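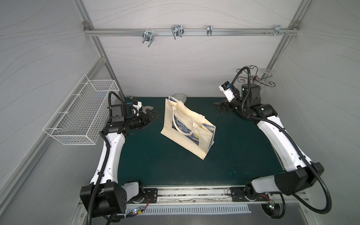

## 4. Washing and drying canvas bags

These steps cover plain and printed cotton canvas bags washed in the Sendberg compact washer. For waxed or lined bags, see section 6.

1. Empty the bag and turn it inside out. Brush crumbs and lint out of the bottom seams.
2. Treat stains with a little liquid detergent and leave for 5 minutes. Do not scrub over a print.
3. Load no more than 700 g of dry canvas. Tie long handles loosely together.
4. Turn the dial to **Delicate** and select **Cold**.
5. Set the spin to **Low** and press **Start**.
6. When the door unlocks, take the bag out right away and pull the seams straight by hand.
7. Hang it upside down by the bottom corners, out of direct sun.

> **Caution:** Do not tumble dry. Canvas that is 100% cotton can shrink, and heat may crack a printed design.

**Note:** Dark prints can release dye in the first few washes. Wash them separately until the rinse water runs clear.

### Ironing

Iron while slightly damp, inside out, on medium. Keep the iron off the print, including where it runs around a corner or seam.

### If the drum will not spin

A single heavy bag can put the drum off balance. Add a hand towel and restart from step 5. If the display shows 1324, unplug the washer and see section 9.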